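Planner returns "no valid grasp" for flat parts after update to Gonora 2.6
Status: Resolved
Component: grasp planner / collision world
Opened: November 16, 2019
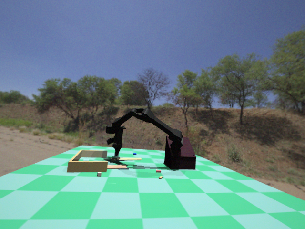

Setup is the stock tabletop sorting task in the Zernivero simulator, with Gonora doing the planning and the Hovland bridge passing joint targets between them. No hardware involved. After moving from 2.5 to 2.6, the arm reaches the pre-grasp pose over a plank, stops, and the task node exits with:

[grasp_planner] WARN candidate set exhausted (200 sampled, 0 valid)
[task] ERROR no valid grasp for target plank_a, aborting

Cubes and blocks are picked normally. Only the planks fail. The scene file, the seed and the controller gains are the same as under 2.5.

Steps to reproduce
1. Start the simulator with the tray scene and default physics.
2. Launch the planner with grasp_mode set to top_down.
3. Send plank_a as the target.
4. Wait for the pre-grasp pose. The abort follows within a second.

Expected: descend, close, lift, place in tray.
Observed: no descent.

Comment 1 (maintainer)
Please attach the rejection breakdown. Set log_rejections to true and rerun. Also confirm whether the floor is in the collision world or only in the physics world. These are separate in 2.6.

Comment 2 (reporter)
Breakdown for one run:

sampled: 200
rejected, IK: 0
rejected, self collision: 0
rejected, environment collision: 200
valid: 0

The floor is in both. Raised the sample limit to 1,000 and got the same result, all environment collision. Joint limits can be ruled out.

Comment 3 (maintainer)
Which body pair is reported? Use print_contacts on the first rejected candidate.

Comment 4 (reporter)
finger_left / ground, finger_right / ground. Reported depth is 0.002 m on every candidate I checked. The tray walls do not show up in any pair. Swapping to plank_b gives the same pair and the same depth, so distance to the tray is not a factor.

Comment 5 (maintainer)
That points to padding. In 2.6 the default collision padding went from zero to 5 mm and is applied to every link, fingers included. For a top-down grasp the planner puts the fingertips 3 mm above the support surface when the part is thinner than the finger pad. Padded tips then overlap the ground by 2 mm, and every sample is thrown out. Taller parts are grasped at mid-height and never get near the floor.

Try this in the planner config:

collision:
 default_padding: 0.005
 link_padding:
 finger_left: 0.0
 finger_right: 0.0

Comment 6 (reporter)
Partial fix. The planner now finds grasps for both planks and the arm descends. The fingers close, but in some runs the plank is left behind on lift. The attach event fires, so the planner believes it is holding the part.

Comment 7 (maintainer)
Separate issue. The attach event is triggered by finger position, not by contact force. On a thin part the two closed positions are close enough to fall inside the default tolerance. Set attach_tolerance to 0.001 and turn on require_contact. The Hovland bridge has to publish contacts for that to work. Check that contact_topic is not empty in the bridge config, because the shipped tray scene leaves it blank.

Comment 8 (reporter)
contact_topic was blank. With it filled in and both attach settings changed, missed picks are reported as missed and the task node retries. I ran 268 pick attempts overnight on the Skeltham build machine, alternating plank_a and plank_b. No planner aborts. No false attach events. Retries still happen when the plank is rotated close to 45 degrees from the finger axis, but the second attempt uses a new yaw and that clears it.

Comment 9 (maintainer)
The yaw case is known. The sampler draws yaw evenly and does not weight by part shape. It is tracked under the sampler rewrite and will not be handled here.

Changes merged for 2.6.1:
- Finger links default to zero padding in top_down mode.
- The abort message now names the most frequent rejection reason and body pair.
- The tray scene ships with contact_topic set.

If you keep a custom config, the old link_padding entries can stay. They override the new defaults and have the same values.

Comment 10 (reporter)
Confirmed on 2.6.1 with the config overrides removed. Both planks plan on the first call. OK to close.

Closed as fixed in 2.6.1.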